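Robot Handling Lab, Unit 2: Choosing Fingers for a Two-Arm Cell
Course handout, August session
Notes by Crescencio Rosales

Read this before you come to the bench. Bring a pencil, a printed trial sheet and your own tape if you are fussy about tape (I am).

What we are comparing

We have two finger sets in the lab cabinet this term, and you will run both. The Flarkside set is short and blunt, with rubber pads. The Gorkness set is long and tapered, and it reaches into places the Flarkside fingers can't get near. I love the long ones! They are a joy to watch when they slip down between a rail and the table and come up holding something. They also flex, and you will curse them for that by the end of the first hour.

Last session we did single-arm picks with boxes and cups. Those are easy on a gripper: flat sides, a clear top, a center of mass where you expect it. Frames are a different animal. A frame is mostly air, so the camera sees plenty of table through it, and the part you want to grab may sit a long way from the part that is heavy.

Some terms you'll need

Stroke: how far the fingers travel from fully open to fully closed. Check it with the fingers mounted, because a finger that leans inward eats some of it.

Overhang: distance from the gripper body to the point of contact. The longer Gorkness fingers put the contact point 125 mm out. Any small error in wrist angle gets bigger out there, and so does the bending load on the finger root.

Compliance: how much the finger gives when pushed. Some give is good. It forgives a bad approach. Too much and the part rolls in the grasp while you are lifting.

Handoff: one arm holds, the other takes over. For a moment both arms have the part, and every bit of calibration error between them turns into force. This is the part of the unit I look forward to most, so please don't skip ahead and spoil it by cranking the speed.

The controller

Both arms run from Cuautle, the same controller you used in Unit 1. The control loop stays at 800 Hz for all trials. Leave it there even if your partner has theories. What you may change is the closing speed, the force limit and the approach height, one at a time, written down before the run.

If you feel a buzz in the wrist at contact, lower the force limit first. Students usually go for the speed, and then we lose half the session to slow grasps that still buzz.

Procedure

Home both arms and check that neither cable is wound around a wrist. Run the calibration routine in Handeditz and save the file under your team name.

Put the frame down with its uprights away from you. Choose a contact point on a rail for the first arm and a different one for the second. Talk about the second point before you move the first arm! Half the failed lifts I see were lost right there.

Do 19 runs with each finger set. For every run write down the contact point, whether the frame shifted before the fingers closed, whether it lifted, and what you would try next. A failed run with a good note is worth more to me than a clean lift with a blank line beside it.

Approach angle with long fingers

Coming straight down works on a rail that has open space on both sides. Near a corner or a joint, tilt the wrist and bring the fingers in along the rail. Watch the gripper body as well as the fingertips, as the body is wider and will find an upright before you do. Glossy coverings make the depth picture noisy, so trust the taught height over the camera when the two disagree.

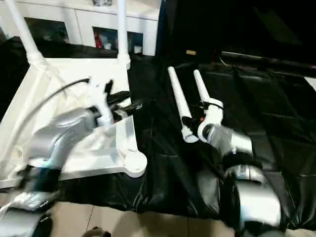 Abundio Cárdenas disagrees with me on the long fingers and asked me to put his view in the handout. He would start every team on the short padded set, keep the closing speed low, and only bring out the long ones for spots the pads can't reach. His point is that beginners read finger flex as a bad calibration and go off fixing the wrong thing. I think you learn flex by meeting it early, but try his order if your first runs go badly, and tell us both which one worked for you.

For your write-up

One page per team. Give lift rates for both finger sets, then pick one run that surprised you and explain it as well as you can. A sketch of the contact points helps a lot. If the two sets come out even, say so and tell me which you'd rather use on a handoff.

Trial sheets go in the tray by the door before 5 p.m. Fingers go back in the cabinet with their screws.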